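4.2 Suturing with the Estix instrument kit

The Estix kit was evaluated as supplied, with two wristed instruments and the vendor's default motion scaling. Wrist calibration was repeated before each session.
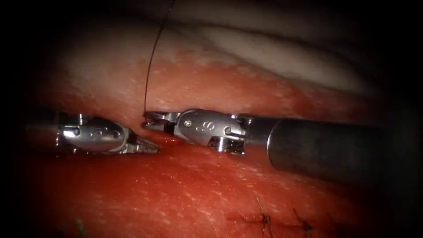 Figure 3. Grasper (left) and needle driver (right), the latter holding the suture thread.

Matsuda objected that default scaling favors short throws and asked for a second setting. Both settings were therefore tested; Table 2 lists completion time and thread slippage for each.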